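Quick one before I have to leave. November, half asleep, coffee's bad.

So I've been trying to learn to bake rye bread. Real rye, the dense sour kind, the kind my neighbor Yesenia Sánchez brought over when I moved in and then moved away herself before I got the recipe. Rude. I've texted her. She sends back one line at a time, days apart. "More water." Then silence. Then "no, more than that."

Where I'm at: loaf number five. Four bricks and one sort of edible thing. The edible thing is what this post is about, mostly.

## The starter

Got mine from Parveen Talpur at work, who keeps hers in a pickle jar and calls it Clamel. No idea why. I asked, she said it just looked like a Clamel. Mine is the child of Clamel so I guess it needs a name too but I keep putting it off.

I fed it white flour for the first week. Mistake. Well, not a huge one, it lived, but it got this nail polish smell and went runny. Switched to whole rye and it was a different animal by the second day. Thick, like wet cement. Smells like apples and a little like a barn.

Things I do now:

- feed at night, after dishes
- equal weights, flour and water, no measuring cups
- scrape the sides down or it gets crusty and gross
- keep it on top of the fridge, which is the only warm spot in this apartment

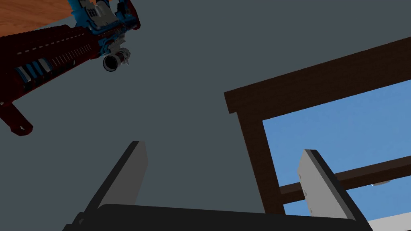 The flour is a whole other thing. The grocery store near me has one kind of rye and it's the light kind, very soft, pretty much cake flour with a tan. Bricks one and two were that. Then I found the dark stuff at Zaidi, the little shop past the laundromat, in a plain paper bag with the price written on it in marker. Coarse. You can feel the bran. It drinks water like crazy so now "more water" makes sense, thanks Yesenia, could of used a number.

## What went wrong with the first four

One: not enough water. Two: not enough water, also forgot the salt. If you've never had bread with no salt in it, it tastes like a box.

Three was the proof. I followed a wheat recipe, let it double, went to the store, came back and it had gone up and then fallen down in the middle. Rye doesn't wait for you. There's hardly any stretch in it so once it's over it's over. I baked it anyway. There was a hole under the top crust big enough to lose a mouse in.

Four I cut open hot. Everybody says don't and I did. Gummy all the way through, knife came out looking like I'd been caulking a tub. Might have been a perfectly good loaf! I'll never know, I threw it out mad.

## Five

OK so five. 70 percent dark rye, the rest plain bread flour. Mixed with a spoon. No kneading, there's no point, it's mud. Wet hands, push it into the tin, smooth the top, dust it with flour and wait for cracks. That's the trick by the way, the cracks. When the flour on top starts to split like a dry pond, it goes in the oven. Mine took most of an afternoon becuase the kitchen is freezing.

The tin is an old Plakholm one I got at a yard sale, long and narrow with a lid I don't use. Grease it more than you think. Then again.

Oven as hot as it goes for the first bit, then turned down, 60 minutes total. I pulled the last one at 45 and I think that was part of the gummy problem, so maybe it wasn't only the cutting. Crust went very dark. I panicked. Left it in anyway.

Then the hard part, wrapped it in a towel and put it in the cupboard overnight. With the door shut so I'd stop looking at it.

Next morning, cut it with the bread knife, thin slices. Tight crumb, kind of moist, sour but not mean about it. Bottom's a little thick. One corner stuck and tore off and I ate that standing up. Butter, salt, radish on the second slice. Good with the cheap mustard too.

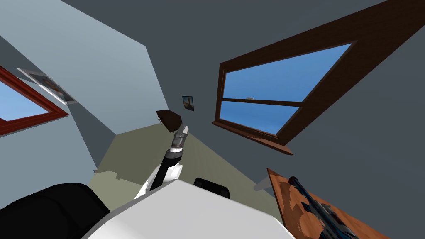 ## Next time

Caraway, maybe. Parveen says yes, Yesenia hasn't answered. My guess is she's a no.

Also want to try a scald, where you pour boiling water on some of the flour the night before and let it go sweet and sticky. Read about it on a baking blog called Zekusen that I was up way too late with. Guy there does his with the crusts of the old loaf soaked and mashed back in, and I have a lot of old loaf. Bricks one and two are still in the freezer, I was going to make crumbs.

And a thermometer. I keep saying it. Going to go look for one after work, if the hardware place is still open, and if not then loaf six gets the knock on the bottom and a guess like the others.

Bus in ten mintues, gotta go. If anybody has a way to get burnt rye off a tin without scratching it, leave a comment please.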